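The Tai cell
Equipment at Clorkbridge: bench automation

I've been on kitting at Clorkbridge for 15 years, so when they told us an arm was coming to take over the tray bench I did what everyone did and went home in a mood. I've come round to it since (mostly!) and got asked to write this page, so you're getting the view from the bench.

The Tai is an arm on a pedestal, with a gripper, working over a rack and coloured trays. Every layout gets built in the simulator first, which I thought was daft until I saw how many arguments it saves.
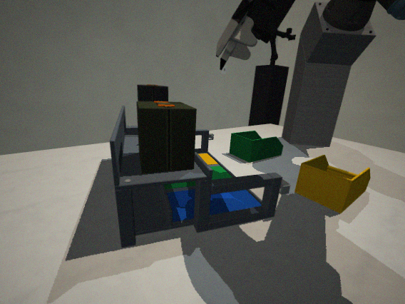

Rack layout in the simulator, green and yellow trays out on the table

What's changed for us? Well, my shoulders, for a start. The old job was lift, turn, put down, all shift long, and now I set up the rack, check the kits and sort out whatever the arm gets in a muddle over. It does get in a muddle. Trays set down at a funny angle were the worst of it in December, and we ended up moving things on screen for days before we touched the real bench.

There's more screen work than I'd like, I'll be truthful. But we get a say in where things go, and the blue, green and yellow bins in a row at the rack was a layout we all had opinions on. 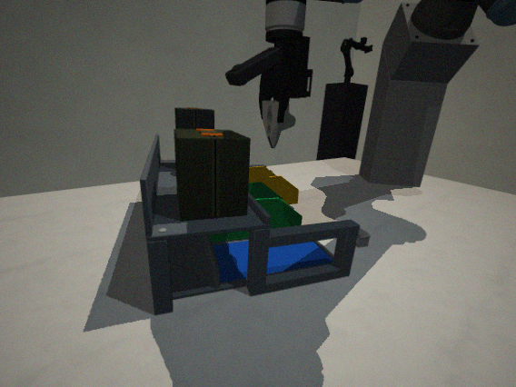

Bench automation cell, Clorkbridge

The tall boxes ride on the raised shelf, with the bins lower down. If you're coming over from the Trista line, the controls will feel familiar, only the menus are in a different order and you'll press the wrong thing for a week.

Bits you'll need:
Cell number: 2255
Training: 4 sessions, on shift
Restart after a stop: around 20 minutes
Spare gripper fingers: ordered through Jidstead, so ask early

Please put the setup sheet back in its sleeve when you've finished with it.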